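Pouring Drinks for People Who Came to Talk

Halina Stępień has been setting out drinks at the Stovura reading room for long enough that most of the regulars leave the job to her. She talked with us on September 2, 2020, at the long end of the counter, with a dish towel over her shoulder and the kettle going.

The room seats 44. On a full evening she goes through 15 bottles, mostly juice and soda, plus whatever tap water people ask for. She buys from Tomaszewski, the grocer on the corner, and carries it over in two trips.

"I used to put everything out at once and let people help themselves," she said. "Half of it went flat. People open a new bottle when there's one already open right next to it. They don't look."

Now she keeps two kinds on the table and the rest under the counter. One is a soda, usually something green because the children like it. The other is a juice. She opens the next bottle when the last one is down to a couple of inches.

Her rule about cups is that the first pour is small. She puts in enough for a taste and waits to hear whether the person wants more.
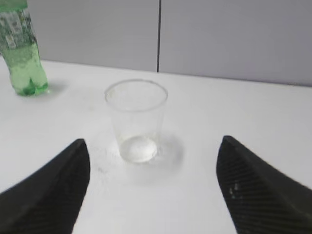
"People are polite," Stępień said. "If you fill a cup to the top they take it and carry it around and then I find it on the windowsill. If you give them a little, they come back, or they don't, and either way I'm not pouring it down the sink."

She tried paper cups in April and went back to clear plastic. With paper she could not tell from across the room who was empty. The plastic ones get washed and used again until they crack. A box of 800 lasted much longer than she expected, and the one before it, a box of 700, was thinner and split along the side.

The tabletop is white, which she did not choose. It came with the room. Every drip shows, and she wipes it between pours and again before anyone puts a book down. Soda is the worst for this, she said, and she likes to stand the bottle a little back from the cups so that sleeves don't catch it.

Juice gets more of her attention. She turns each bottle over once, slowly, and sets it upright again before opening it. She does not shake it.

"If you shake it you get foam, and then you wait for the foam," she said. "Turn it and look at the side. You want the color to be close to the same all the way down."

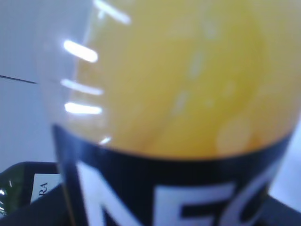 Yellow juice above a dark label, seen close up.

We asked whether anyone notices the difference between one juice and another. Stępień called over Wanda Piątek, who was stacking chairs.

"I notice," Piątek said. "The cheap one from concentrate tastes like the carton. I told her I'd pay the extra myself."

She did pay it for a while. Then Stępień moved some money over from the cookie budget, and the subject was closed. There are fewer cookies now. Piątek said she had heard complaints about that and had passed them along.

The juice on the table these days is the not-from-concentrate kind, in small bottles. Stępień prefers the small ones even though they cost more by the glass. A large bottle sits open too long, and her refrigerator is the low kind with one shelf.
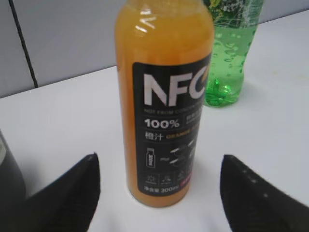 Orange juice, 300 ml, with a green soda behind it.

What would she change, given the money? A second shelf, she said, and a tray with a lip on it. She has seen one at Liltis that would fit the counter. Piątek wants a proper pitcher for water, and the two of them have not settled which comes first.

At the end of the evening the open bottles are capped and go home with whoever is walking. The empties go in a bag by the door. Stępień rinses the cups herself and leaves them upside down on the towel overnight.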